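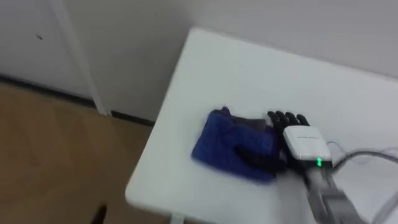
Photo: Flornis

Cloth folding still the slow step in Flornis home-robot trial

A robot with a five-figure price tag can now clear a table faster than it can fold what is lying on it, according to results released Monday by Flornis, the company testing household machines at its site in Hjaltested.

The trial covered 900 attempts at seven common chores, among them wiping a counter, loading a dish rack, sorting cutlery and folding a single cloth. Rigid objects gave the machines little trouble. Fabric accounted for most of the failed attempts and nearly all of the long ones.

Flornis puts the difference down to shape. A plate looks much the same from one attempt to the next, so a grip that has been learned once can be used again. A cloth dropped on a table lands in a new form each time, with edges hidden under folds and corners that are hard to tell from creases. The robot has to find an edge, pinch one layer without picking up two, and lift without dragging the rest along.

The tests used hands with separate fingers, a change from the two-jaw grippers in the company's earlier work. The fingered hand can hold part of a cloth flat while other fingers work at the edge. It also has more joints to control, and attempts took longer on average than with the simpler gripper. Flornis says the number of dropped cloths went down.

Lighting and table surface were kept the same throughout. Patterned fabrics were left out of this round, as were fitted sheets, socks and anything with buttons.

Rinex, which makes sorting equipment for commercial laundries, is following the work but has no plans to use it. The company said a person on its reference line handles 2,000 flat items in a shift and that no robot it has tested comes close without a feeder that presents each item by the corner. Such feeders exist and work well on hotel linen. They are too large for a kitchen.

Shop-floor use may come first all the same. Bodska, a furniture retailer, will try two of the Flornis units in a stockroom from May, folding sample cloths and returning them to shelves after closing time. The units will be watched by a member of staff, and the retailer has set a limit of 4,000 operating hours before it decides whether to carry on.

Flornis gave no date for a home product. The next round of tests will add towels in mixed sizes and a second table height - both requests from households that took part in an earlier survey. Results for each chore, with times and failure types, are to be published once that round is finished.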